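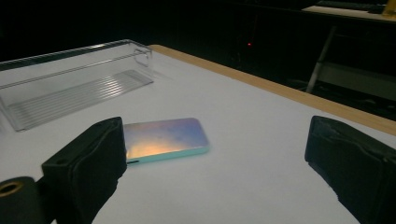
How long does a phone need to last before I'm allowed to replace it? Three years, or until the battery won't get me home from work, whichever comes first.

Mine is at three years and two months so by my own rule I'm in the clear. Wrote that down so I stop going round on it.

January. Hot already and it's not even eight. Coffee, toast, then phone stuff before I leave for the tram. Have been putting it off for weeks.

Battery at 74 when I unplugged, and it was on the charger ALL night. Went to 60 something while I was in the shower. Hiếu Bùi reckons a new battery is all it needs and says the shop on the corner near Võ will do it while you wait. Võ the bakery, so at least there'd be a pork roll in it. But then I've spent the money and still have an old phone with no space left on it. He's kept his for years, mind you. Different person.

Colours. I do like the shiny backs, the ones that go orange to pink to purple depending how you hold them. There's one on the white table, face down, peachy at one end and lavender by the other, with a minty green edge round it. Very pretty. Silly reason to like a phone. Would put a case on it within the hour and never see it again, unless I got a clear one, and the clear ones go yellow. My last clear one looked like old sticky tape by winter.

Money - 300 is the limit. Said it out loud to Mum so now it's real. Gastness had a refurbished one under that but only in grey, and the warranty page went in circles. Murnus plan is up on the 14th so whatever I do has to be before then or they roll me over to the dearer one again like last year. Must ring them. Lunch break. NOT on hold at my desk like last time, with the whole office listening to the panpipes.

Things to do before I swap anything, quick:

photos off (most of them are of the neighbour's dog)
voicemail from Nan, save it somewhere proper, two places
write down the banking thing, the code thing
bus app, gym app, the one that opens the garage
find the little pin for the sim tray. Used an earring last time and bent it

Nan's message is the one I actualy care about. It's only her asking if I've got her casserole dish. I did have it. Still do. Played it again this morning standing at the sink, and then had to run round looking for my other shoe.

Also must stop putting phones face down on tables. Dad always told us off for putting them screen up, in case of drinks, and then telling us off for face down in case of grit. Can't win. My screen has the long scratch from the camping trip at Nusholm, when it went in the same pocket as the tent pegs. You only notice it on a white page. Reading recipes, mostly.

7.40. Tram at 7.52. Haven't packed lunch, so it's leftover pasta in the ice cream container, no fork, there's forks at work if somebody's washed them.

Later - home, feet killing me. Rang Murnus. 5 minutes on hold, a miracle. Woman was lovely, told me I can go month to month and keep the number, no fee. So no rush by the 14th after all and I've spent a week fretting for nothing. She's sending an email to confirm, hasnt come yet. Check spam.

Phone died on the tram home at the bridge, 20 past five. Stared out the window like it was 1995. Quite nice really, jacarandas all finished now but somebody's got a huge bougainvillea going up over their carport.

So it's the new one, I think. Will sleep on it. Moved 14 dog photos and got bored. Nan's message is saved on the laptop, still have to do the second place. Washing's in the machine, need to hang it before bed or it'll pong.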